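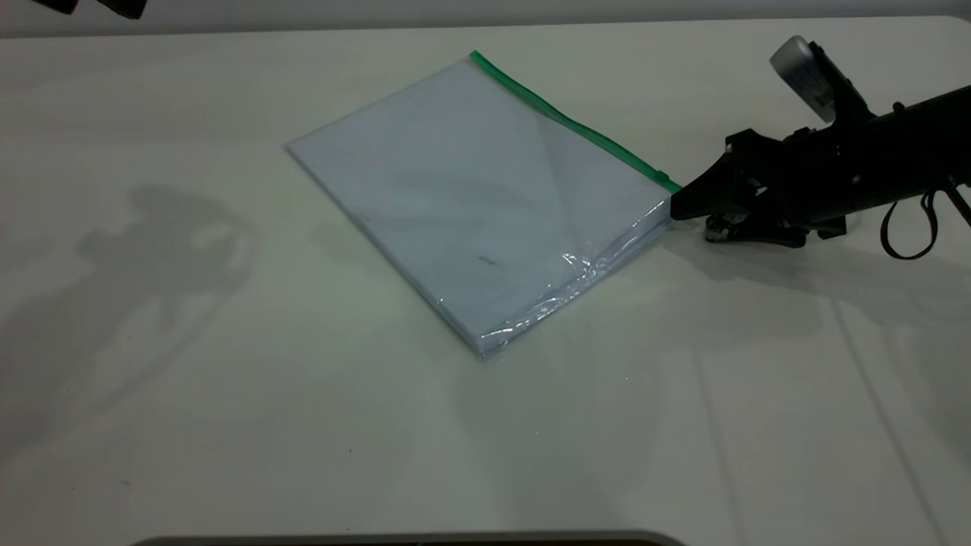 Filed under: Marking season

May, 9.40 pm

Twelve essays to go and I have run out of ways to write "expand on this" in the margin. I tried "go on" for a while, which looked encouraging on the first few and vaguely threatening by the end. Then I tried a simple arrow. Rin Ishida came back after lunch to ask where the arrow was pointing.

The Year 11s sit their practice exam next week and the mood is what you'd expect. Half of them have colour-coded timetables so beautiful that there can't have been any hours left over for study. The other half have asked me whether the exam is definitely happening. Shinji asked twice, in case I'd softened between second period and the bell.

We spent the morning on command words. I put "describe", "explain" and "evaluate" on the whiteboard and asked what the difference was. Long silence. Somebody offered that they get longer. I've been teaching for a good while and I'm not sure I could improve on that as exam advice, so I wrote it up and underlined it.

Then timing. There are 6 marks for the last question in section B and they all leave it blank, every year, because they've spent the first half hour decorating a two-mark definition. Itsuki wrote a page and a half on the water cycle for two marks. It was a very good page and a half. He got two marks. He took it well, or at least he put his head on the desk quietly.

Staff meeting at four. Osamu Kubo has returned from a day at Wenavham with a new revision program and the light of conversion in his eyes. It's called Skuswood and it tells each student, by way of a small dial, how ready they are. Kimie put in her own details and answered four questions about rivers, a subject she has a degree in, and was told she was Emerging. We are trialling it next term.

I asked whether the dial could be switched off. Osamu said he'd look into it, in the voice he uses for the photocopier.

Walked home the long way past the oval to avoid thinking about section B, and thought about section B. I reckon I'll split them into pairs tomorrow and have them mark each other's answers with the proper guide. They're merciless when it's somebody else's work - far harsher than I'd dare to be - and now and then one of them goes pink and quietly fixes their own.

Tea has gone cold. Next on the pile is Itsuki's rewrite, and I can see from here that he's stapled extra pages to it.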